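Jaststead Household Store, progress report for the autumn period
Prepared for the Plovis small grants office by Iñaki Toledo

In this period we continued the work that was agreed in the plan: to receive donated home furniture, to check it, to complete the missing parts and to give it to families who move into their first apartment. I report first the numbers, then the money, and last the work with the racks, which took more time than we expected.

Until the end of September we registered 1,116 items. Most of them are kitchen goods and bed linen, and these go out quickly. The furniture is slower. We have 70 pieces still waiting in the Montoya Street room, and 9 of them cannot be given before we find the correct screws or feet. I have made a list of these and sent it to our two suppliers. One supplier has answered.

From the grant we have spent 3,598 dollars. The largest part was for the shelving in the storage room and for the rent of the van. The van is now shared with the Funau kitchen project, and they have it every Tuesday. This arrangement works well, but it means that our deliveries must be planned one week before. Two families waited longer than we promised them, and I have written to both to apologize.

The printed instructions are also improved. In the first version we used many technical words, and people called us to ask what they meant. The new version has short sentences and bigger drawings. I would like to translate it into two more languages before winter – for this we do not ask additional money.

The small racks for shoes and clothes are the item that families request most, and they are also the item that comes to us most often in pieces. We decided to build each one on the table before it leaves, so that a missing part is found by us and not by the family. The order of work is now written down: first the lower level, then the poles, then the upper levels. At the lower level the chrome tubes go into the white plastic connectors, and the mesh fabric must be stretched between the rails before the next level is started. When the fabric is not stretched well, it hangs down under the weight of shoes. For the next period we plan to keep a box of spare connectors in the room, and I will include its cost in the next budget table.

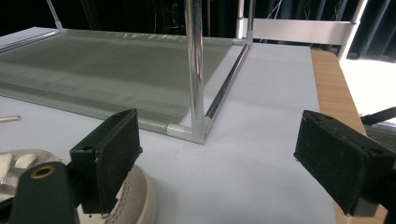
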